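Keeping the Rallard rolling: notes from a talk with the Wutgate field tech

Posted 5th October

Caught the tech who looks after the Drokano rover at the Wutgate ground between two jobs. Half the talk was done with one arm inside the battery bay. Asked for no name in print, so none here. Wrote it up fast, sorry for the rough edges.

The machine is a small wheeled rover with a Rallard drive unit and a camera looking forward over its nose. It goes out on open sand, comes back, gets cleaned, goes out again. First question was what eats the most time. "Sand. Next question." Then a laugh, and a longer answer.

"It gets in the wheel hubs first. You won't hear it. You see it in the current draw, one motor working harder than the other three. So I pull the hub caps every 60 hours of driving, brush it out dry, check the seal, put it back. No grease on the outside. Grease and sand makes grinding paste." 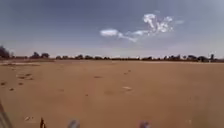 "Same with the connectors," the tech went on. "Dry brush, then a look with a flashlight, then cap them. People want to blow everything out with the compressor. Don't. You push the grit past the seal and then it's in there for good."

Seals come from Kwok, in bags. They used to last longer, or so the tech thinks – the old batch was a bit thicker. There's a complaint in about it. No answer so far.

Camera next. It's set so the very front of the body shows along the bottom of the picture, and that's on purpose. "I want a bit of the rover in there. If the mount slips, the body moves in the view and I catch it in a second. With only ground and sky you'd be guessing." The mount has four screws and a paint mark across each one. If the paint line is broken, the screw has turned, and the whole thing gets leveled again before it goes out.

How long does leveling take? "Seven minutes if I don't drop anything."
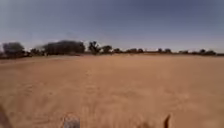 "Then there's the ride height. Too low and the belly drags on soft stuff, too high and it gets tippy. I set it on the shop floor with a block of wood. The manual has a gauge for that. The block is faster."

Tires run soft, softer than teh book says. The wheel slip limit was changed back in June, after the rover dug itself in twice in one week. Before that it would just keep spinning. Now it stops, backs up a little, and tries a new line. If that fails it sits and waits for somebody to walk over. "Which is me. It's always me."

The drive belts get swapped at 600 hours. Main bearings are supposed to go to 3,000 but the tech doesn't beleive it and keeps a set on the shelf. Everything goes in a paper log, hours on the left, work done on the right. There's a tablet for it too. Battery usually flat. 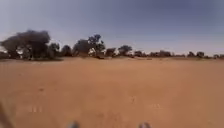
What would you check first on a rover that pulls to one side?

Tire pressure, then hub drag. Lift it, spin each wheel by hand, and feel for the one that stops early. Steering trim comes last, and most of the time you never get that far.

Last thing I asked about was spares. Two hubs, one motor, a bag of seals, the bearings. A second motor is on order. Then the bay cover went back on, six screws, and the tech was off to find the charger.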